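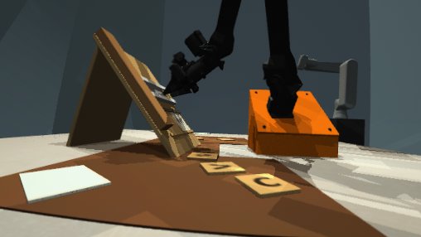 Jahangir Biswas wrote to us after his first term that he had drawn more in ten weeks of evenings than in the ten years before, and that he still couldn't do hands. We get a lot of letters like that, and we love them! Hands are hard. Feet are worse, and hardly anyone writes to us about feet because they have usually hidden them behind a chair or a long skirt by then.

Hoshino is a drawing and painting school for grown-ups. We teach beginners, people who stopped at fifteen and always meant to get back to it, and a fair number of people who paint very well already and want company while they do it. You don't need a portfolio to join us, and there is no entrance test.

How we started

Kumiko Honda began teaching still life in the room over a shoe repair shop, with one lamp, six stools and a box of onions. She picked onions because they were cheap and kept for weeks, and because the skins come off in such wonderful colors – rust, pink, a sort of wet gold. Most of our teachers were her students at one point or another, and the onion is still the first thing you'll draw if you take Beginning Drawing with us. Some people draw theirs for three weeks straight and ask to keep it.

The shoe repair shop closed and we moved twice, first to a former dance studio (beautiful floor, terrible light) and then to where we are now, on the second floor of the old Lumudness building. We have three teaching rooms, a little kitchen, and a long north wall of windows that we would not trade for anything. The elevator is slow but it works, and it opens right by the front desk.

What we teach

Beginning Drawing runs every term, mornings and evenings. It covers line, proportion, light and shadow, and simple perspective, mostly in pencil and charcoal. Osamu Hattori teaches the evening group and has a great way of getting people to slow down and look. He'll have you spend an entire class on the shadow under a cup, and by the end you will be seeing shadows under everything on the way home.

Watercolor is split into two levels. In the first you learn washes, edges and how much water is too much. In the second you bring your own project and we help you get it where you want it to go. Damir Leka teaches both, and he also leads the outdoor painting group, which meets by the river until October and then moves to the greenhouse at the botanical garden, where it is warm and smells fantastic.

Oil painting is our smallest class, with a top size of nine, and there is usually a waiting list. We use low-odor solvents and keep the windows cracked even in winter, so bring a sweater.

Life drawing is drop-in, no teacher, with a model and a timer. Short poses first, then one long one after the tea break. Come in at any level and sit anywhere you like. The regulars are friendly and they share their erasers.

The Pidel Library

Down the hall is a room full of art books, 972 of them, left to us by a retired framer whose shop was called Pidel. They are wonderful and slightly out of order. There's a whole shelf on Dutch kitchens, another on lettering, and a good many auction catalogs with his notes in the margins, a few of them pretty rude about the frames. Students can borrow two at a time. Please write your name in the green notebook when you take one!

Fees and materials

Classes run ten weeks and cost $277, with paper, charcoal and the use of our paints included for the first term. After that most people like to pick out their own brushes, and we're happy to help you choose. You can get by with three or four. Membership is $30 a year and gets you the library, the open studio hours and a seat at the spring critique, which is much more fun than it sounds (there is cake).

We also keep a small fund for anyone who would find the fee a stretch. Last year our students raised $3,000 for it by selling small paintings off the hallway wall, and it went to places in every class we run. Just tell us at the desk or mention it on the sign-up form. We won't ask for paperwork.

Come and see us

The best way to find out if you'd like it here is to sit in on a class. Haruto Kawaguchi runs the front desk and can tell you which groups have an open chair that week. Wear something you don't mind getting charcoal on. The street door sticks a little in damp weather, so give it a good push and come on up.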